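제목: Re: [섬유보존] 면 셔츠 봉제선 틀어짐과 세탁 수축 측정 기준에 대하여
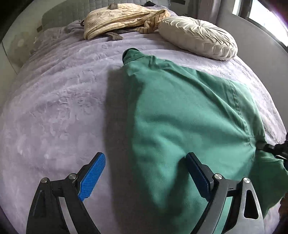
봉제선이 보이는 청록색 면 셔츠, 펼치지 않은 상태

목록 회원 여러분께,

앞선 메일에 항목별로 답합니다. 원문은 필요한 부분만 남기고 잘랐습니다. 결론부터 적으면, 문의하신 시료의 길이 변화는 원단 수축과 봉제선 틀어짐이 섞인 값이라서 한 숫자로 보고하면 재현이 되지 않습니다. 두 값을 따로 재야 합니다.

> Trikus 편직물로 만든 셔츠를 세탁 전후로 재고 있습니다. 옆선 길이를
> 기준으로 하면 수축이 크게 나오는데, 뒤 중심 길이를 기준으로 하면
> 거의 변화가 없습니다. 측정자는 같은 사람이고 줄자도 같습니다.
> 어느 쪽을 기록해야 합니까?

둘 다 기록하십시오. 뒤 중심 길이는 웨일 방향을 비교적 그대로 따라가므로 원단 자체의 세로 수축에 가깝습니다. 옆선은 세탁 후 사행(spirality)이 생기면 몸판 앞쪽이나 뒤쪽으로 돌아갑니다. 돌아간 옆선을 겨드랑이점에서 밑단까지 직선으로 재면 봉제선의 실제 길이와 다른 값이 나옵니다. 줄자를 봉제선에 붙여 곡선으로 재면 이번에는 봉사 장력의 영향이 들어갑니다. 본봉으로 박은 편직물은 원단이 풀리려 해도 봉사가 잡고 있어서 선이 짧게 남습니다. 오버록은 덜합니다.

메일에 봉제 방식이 적혀 있지 않은데, 이 정보가 없으면 옆선 수치는 해석할 수 없습니다. 시접을 뒤집어 확인하고 양식 비고란에 적어 주십시오.

> Tomgate 쪽 지침에는 건조 후 바로 측정하라고 되어 있습니다.
> Rutherford 양식에는 방치 시간을 적는 칸이 따로 있습니다.
> 양식마다 달라서 두 기관의 과거 자료를 합칠 수가 없습니다.

합치지 않는 편이 맞습니다. 면은 수분율에 따라 치수가 움직이고, 건조기에서 막 꺼낸 시료는 표준 상태가 아닙니다. 건조 직후 측정값과 조습 후 측정값은 서로 다른 양입니다. 과거 자료를 꼭 써야 한다면 기관별로 나누어 표를 만들고, 표 아래에 조습 여부를 밝히십시오. 보정 계수를 하나 구해 일괄로 곱하는 방법은 권하지 않습니다. 저희도 한 번 시도했는데, 같은 면이라도 조직과 가공에 따라 계수가 달라져서 버렸습니다. 특히 수지 가공이 된 시료가 섞이면 전체가 흐트러집니다.

방치 시간 칸에 "하룻밤"이라고 쓴 기록이 많이 보입니다. 시작 시각과 종료 시각을 적는 것으로 바꾸어 주십시오. "오후 늦게"도 곤란합니다.

> 시료를 펼칠 때 손으로 얼마나 눌러야 하는지도 궁금합니다.
> 주름을 펴다 보면 원단이 늘어나는 것 같습니다.

늘어납니다. 편직물은 손바닥으로 한 번 쓸기만 해도 폭 방향 값이 바뀝니다. 다음 순서를 제안합니다.

시료를 평평하고 매끄러운 단단한 판 위에 놓습니다. 파일이 있는 담요나 침구 위에서는 재지 마십시오. 파일이 원단을 붙잡아 주름이 풀리지 않고, 바닥이 눌리면서 줄자도 휩니다. 뭉친 옷은 어깨 쪽을 잡아 들었다가 밑단부터 내려놓습니다. 들고 있는 시간은 짧게 합니다. 물에 젖은 시료라면 이 방법을 쓰지 말고 아래를 받쳐서 옮깁니다.

칼라가 있는 옷은 칼라를 세우고 뒤 중심 봉합점을 먼저 찾습니다. 접은 칼라의 가장자리에서 재기 시작하는 실수가 잦습니다. 기준점은 칼라가 몸판에 붙는 선입니다. 말린 소매나 밑단은 안쪽에서 손가락으로 풀어 주되 길이 방향으로 당기지 않습니다. 잔주름은 판과 평행하게 가볍게 밀고, 그래도 남는 주름은 그대로 둔 채 비고란에 위치를 적습니다. 다림질은 측정 후에 합니다.

측정은 위치마다 3회, 매번 시료를 들었다가 다시 놓고 합니다. 놓은 상태에서 줄자만 다시 대면 줄자 읽기의 오차만 보일 뿐 배치에서 생기는 오차는 드러나지 않습니다. 세 값을 모두 적고 평균은 나중에 계산합니다. 현재 양식에는 평균 칸만 있어서 원래 값이 사라집니다.

사행은 각도보다 변위로 적는 쪽이 현장에서 편합니다. 세탁 전에 밑단에서 옆선이 만나는 점을 실로 표시하고, 같은 위치에서 접힘선까지의 거리를 세탁 후에 잽니다. 방향은 착용자 기준 좌우로 적습니다. 관찰자 기준으로 적은 자료와 섞이면 부호가 뒤집혀 평균이 영에 가까워집니다. Biltska 자료에서 사행이 없다고 나온 묶음이 바로 이 경우로 보입니다. 원기록을 가진 분은 확인해 주시기 바랍니다.

> 416번 시료는 염색이 오래된 것이라 세탁을 한 번만 하려고 합니다.
> 이 경우에도 수축률을 적어도 됩니까?

1회 세탁값이라고 명시하면 됩니다. 다만 다른 시료의 반복 세탁값과 같은 열에 넣지 마십시오. 면 편직물의 이완 수축은 첫 세탁에서 끝나지 않는 경우가 많습니다. 그리고 염색 견뢰도를 걱정하신다면 세탁 전에 안쪽 시접에서 점 시험을 하는 것이 먼저입니다. 흰 면포를 적셔 눌렀을 때 색이 묻으면 치수 시험 대상에서 빼는 것이 맞습니다. 수축률 하나를 얻자고 물에 넣을 시료는 아닙니다.

첨부하신 표에서 고칠 곳이 더 있습니다. 가슴둘레 열의 단위가 앞쪽은 센티미터이고 뒤쪽은 밀리미터입니다. 그리고 수축률의 부호가 통일되어 있지 않습니다. 줄어든 것을 음수로 쓰는 쪽으로 맞추어 주십시오. 2번 열의 "원래 길이"는 구입 당시 길이인지 조습 후 길이인지 알 수 없으니 열 이름을 바꾸는 것이 좋겠습니다.

수정한 양식 초안은 8월 중에 목록으로 보내겠습니다. 봉제 방식, 조습 시작과 종료 시각, 개별 측정값 칸을 추가할 예정입니다. 직물 셔츠용은 따로 만들지 않고 사행 칸만 비워 두는 것으로 생각하고 있는데, 능직을 다루는 분들은 의견이 다를 수 있습니다. 능직도 다리 부분에서는 비틀림이 생기므로 바지까지 포함할지부터 정해야 합니다. 이 건은 제목을 바꾸어 새 글로 올려 주십시오.

답장하실 때 원문 전체를 인용하지 말아 주십시오. 보관함 검색이 느려지고 있습니다.

치수측정 양식 담당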